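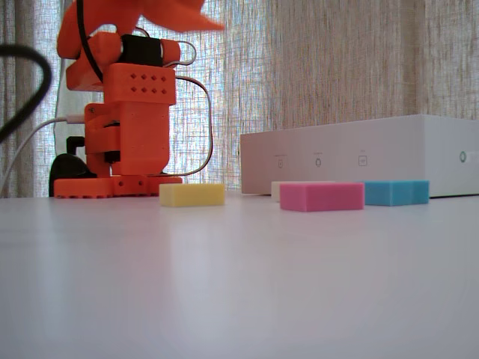 Washing foam blocks -- and pink color on a white table

Posted by Waltraud Thaler in Home and Cleaning

Good evening to all. I have a box with 100 foam blocks, which I bought second-hand from a shop with the name Plastport. They are simple rectangular blocks in several colors, for example pink, pale yellow and white. I would like to wash them before my grandchildren come in November, but I am not sure how warm the water may be. The box has no washing instructions anymore.

I have also a second question. My table has a white top, and one pink block stayed on it for nine days under a heavy book. Now there is a weak pink shadow on the table. I tried with a damp cloth and dish soap and it became a little lighter, but it did not go away. What can I use that does not make the surface dull?

Thank you in advance for your help.

3 replies

Joso
Pillowcase, close it with a knot, gentle cycle, cold. Done. I do this with ours every few months. No spin or they come out with funny corners. For the table I don't know, sorry.

Akbari
Please try one pink block alone first, in a bowl of lukewarm water with a drop of dish soap. If the water becomes pink after an hour, wash the pink ones separately, otherwise your white blocks will not stay white. I wash mine by hand. Press the water out between two towels, do not twist, and let them stand on the short side on a drying rack. The spongy type needs almost two days until it is dry in the middle. Not on the radiator -- I did this once and the yellow ones became hard on one side.

For the shadow on the table: baking soda with a little water, mixed to a paste. Leave it for ten minutes and wipe it away with a soft cloth, without pressure. Test it first in a corner. It can be necessary to repeat it. I would not use acetone on a table top if you do not know what it is made of.

Plavivier
Had the same with a red place mat. The paste did half of it and the rest faded by itself near the window. Took the whole summer though. Now I keep our blocks in a net bag when the children are finished.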